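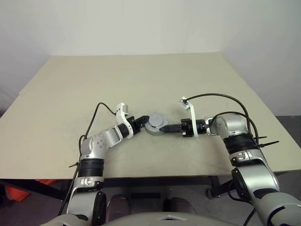
Gulell Sideboard

Every home has a stretch of wall where things gather. Post, chargers, the good tablecloth, a bag of something that was going to the charity shop in February. The Gulell is a long, low sideboard designed to stand against that wall and take it all in without comment.

Solid oak doors and top, with oak-veneered sides and back panel. We mention the veneer because some sellers prefer you to find out by moving house. The back is finished to match the front, so the Gulell can stand in the middle of a room if you have the sort of room that has a middle.

Inside are two cupboards and a central bank of 3 drawers. The top drawer is shallow and lined in grey felt, for cutlery, or for the keys to doors you no longer own. The lower two are deep enough for table linen folded by a reasonable person. Each cupboard has one shelf, which can be set at any of 7 heights or left out altogether if you own a very tall vase and are prepared to defend it.

The design is by Halvard Sundqvist, who also drew our Idar bench and has a well-known dislike of handles. The doors open by a finger groove cut along the lower edge. Guests will press the front, expecting it to spring open. It won't. You may choose how long to let this go on.

Choose your finish

Natural oil: pale, matt, shows the grain. Will mark if you put a hot dish on it, and will forgive you if you re-oil it.
Smoked oak: darker and a bit more serious. Hides red wine nicely, shows dust.
Black stain: very smart. Shows everything else.

Choose your base

The standard base is a recessed plinth, so the whole thing seems to hover slightly. Tapered legs can be ordered instead at no extra cost and leave enough of a gap for a vacuum cleaner, or for a cat who doesn't want to be reached. Legs and plinth are not interchangeable afterwards, so please have the argument before ordering.

Dimensions and details

Width: 200 cm
Depth: 46 cm
Height: 74 cm on plinth, 82 cm on legs
Depth of drawers, front to back: 400 mm
Hinges: soft-closing, adjustable
Drawer runners: full extension, soft-closing
Cable outlet: one, rear left, with oak cover
Assembly: arrives built; legs need screwing on

Delivery

Two people will bring your Gulell to the room of your choice, up to the second floor. Please measure your hallway, and then the turn at the top of the stairs, which is where most sideboards meet their end. It doesn't come apart. The packaging goes away with the delivery team unless you have children, in which case you may be overruled.

Care

Dust with a dry cloth. Wipe up spills when you see them. Oiled finishes should be re-oiled twice in the first year and once a year after that, using the small tin supplied. Don't use spray polish, whatever your mother-in-law leaves under the sink.

What customers say

"Holds more than the one it replaced and looks as if it holds less. The black does show fingerprints." Mireille Cordier

"Beautiful piece. Took me a week to stop looking for the handles." Pascal Fleury

"Four stars. The felt drawer was meant for silver and is now full of batteries, but I can't blame the drawer." Josiane Besson

Goes with

Idar bench, in all three finishes
Joly wall mirror, round
Griltodard table lamp, if you like your lamps to have a name longer than the flex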